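Kouris hand gripper – care notes

Hello, and thanks for looking after one of these! Wipe the ribbed finger pads with a damp cloth after 30 folds, and let them dry with the jaws open. Every 200 folds, check the pivot pins on both jaws – a stiff one is easy to miss until a sleeve slips away from you.
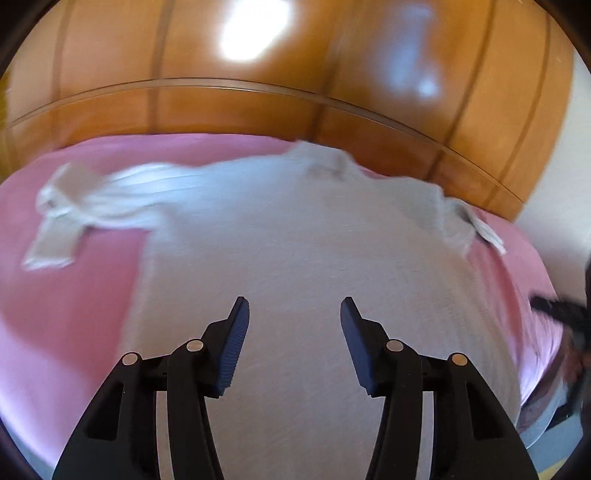
If a pad has started to peel, please don't glue it back. Write to Despina Psarras, who keeps the spares, and she'll post you a matched pair.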